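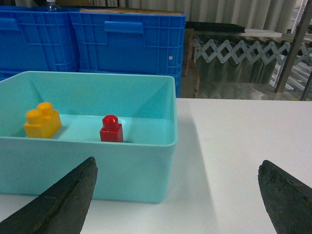 Turquoise bin with toy blocks, white table

Notes for slide 1. Start slowly, breathe, do not read from the screen.

Good evening. My name is Tudor Dumitrescu and I am a steward at Padstead. My subject tonight is how we bring away supporters into a small ground and home again.

Slide 2. When we played Gollthorpe in the cup, we had 1000 visitors and 3 open gates. The queue reached the main road before kick-off. Say this without blame – the plan was written for league matches.

Slide 3. What we changed. The coaches now stop on the north side. Stewards speak with the visitors at the coach door, before they walk. We tell them where the toilets are. It sounds small, but people who know where to go are calmer.

(Pause. Ask who has travelled to an away match this season.)

Slide 4. Leaving the ground. We used to hold the away end for 41 minutes, and people became angry in the cold. Now we let them go in groups, with the Clesar radios on one channel.

If time is short, skip slide 5 and go to questions. Vasiliu has the printed map.

Comments

marek_p: Was the police happy with the north side?

Joan: Good talk. I would have liked to hear slide 5.

terrace7: The toilets point is very true.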